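Kenddale print back in circulation

The Umine archive has finished work on its 16mm print of Okuddale, the low-budget Western shot in December on a schedule of 13 days. The print was bought with a lot of 40 reels, most of them serials in poor shape.

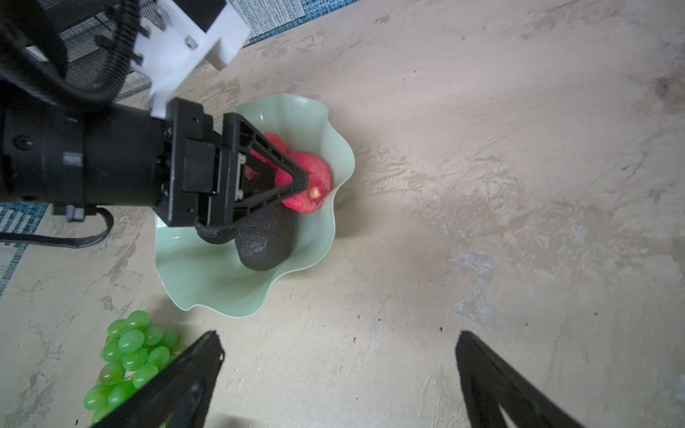
Running time is 61 minutes. The export version lost the stagecoach robbery and most of the jail break, and the soundtrack was recut to hide the joins. Our copy has both scenes, but reel two is a dupe and shows heavy contrast in the night riding. Splices: 133, of which some 40 were remade.

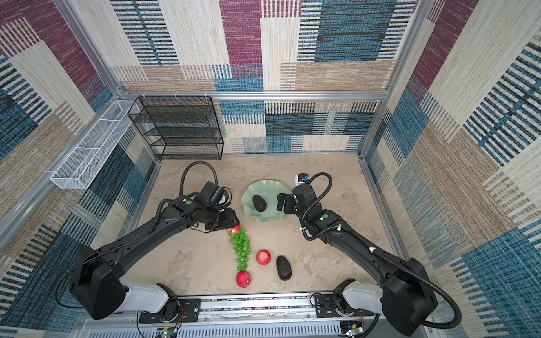

One member wrote that the jail break plays too long in any version, and that the shorter cut at least gets the marshal to the ranch before the audience loses track of the deed. The longer cut does explain who forged it.

Scanning was done at Jardine at 2,000 lines. No grain reduction was applied.

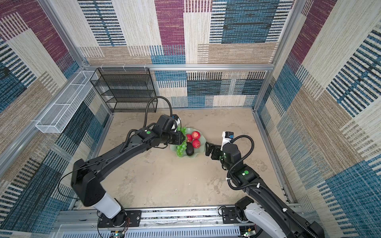 A reader in Kenddale asks whether the two songs missing from the television prints are included. The first is complete. The second starts after the opening verse, as it does in every copy we have checked. Loans of the print open on 14 Aug 2021.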